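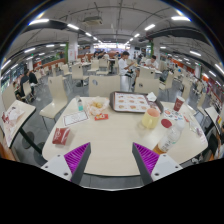

Madder (a different matter from indigo!)

Madder is a plant dye that gives you reds, corals and a soft brick orange, and it comes from the roots of a scrambling, scratchy plant with tiny yellow flowers. I've been growing it at Kerkcombe for years, so this entry leans on my own beds and pots as much as on the books.

Growing it

You need patience. The roots want three years in the ground before they hold much color, and five is better. I lift mine in January, wash them, chop them small and dry them on old window screens. The outer bark looks dull, but snap a fat root and it's orange inside – I still get a kick out of that!

Dyeing with it

Wool takes madder best once it has been mordanted with alum. My usual pot is 100 grams of dried root for the same weight of yarn, soaked overnight and then warmed slowly. Keep the heat gentle, well under a simmer, or the browns creep in and your red goes muddy. Karine Desjardins taught me to add a pinch of chalk if the water is soft (ours is very soft), and it made more difference than anything else I've tried.

Cotton is harder. Teresa Ó Ceallaigh runs the summer workshop at Flisari and puts hers through a tannin bath first, then alum, then madder, over several days.

Colors from one pot

The first bath is the red one. After that you can keep dropping in fresh skeins for coral, then salmon, then a pale peach. Huguette Deschamps once got 72 small samples out of a single big batch of roots, and they hung along the hall at Destel all winter.

See also: weld, woad, cochineal, alum mordant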